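Skovau apresenta método para a determinação de cortisol em cabelo humano

25 de julho de 2022

O laboratório Skovau anuncia a conclusão da validação de um método analítico para a quantificação de cortisol em amostras de cabelo, desenvolvido em parceria com a Kuruc. O procedimento destina-se a estudos de exposição prolongada ao stress e recorre a cromatografia líquida acoplada a espectrometria de massa em tandem.

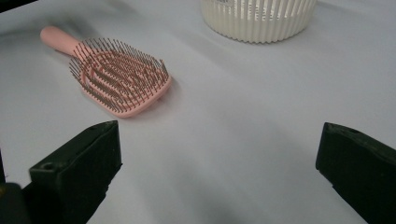

Escova de cabelo cor-de-rosa com cerdas escuras.

As amostras são lavadas com isopropanol, pulverizadas e extraídas com metanol durante a noite. O extrato é evaporado, reconstituído em fase móvel e injetado sem derivatização. São necessários 30 mg de cabelo por determinação, e a corrida cromatográfica tem a duração de 7 minutos.

A validação decorreu até junho e abrangeu 2120 amostras, das quais 1867 cumpriram os critérios de aceitação relativos à massa e ao comprimento do segmento proximal. As restantes foram excluídas do tratamento estatístico. O efeito de matriz foi corrigido com padrão interno deuterado. 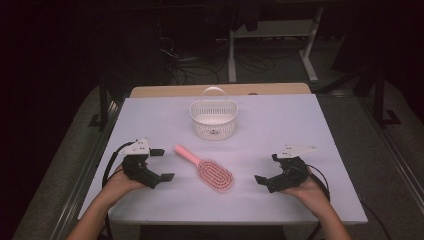 Para a Gromholm, que recebeu o protocolo para apreciação, a dispensa da derivatização facilita a adoção em laboratórios de rotina, embora continue por esclarecer a influência dos tratamentos de coloração nos resultados.

A Skovau disponibilizará o protocolo completo aos laboratórios interessados, mediante pedido escrito. Os ensaios interlaboratoriais serão coordenados pela Ukance, à qual devem ser dirigidas as candidaturas.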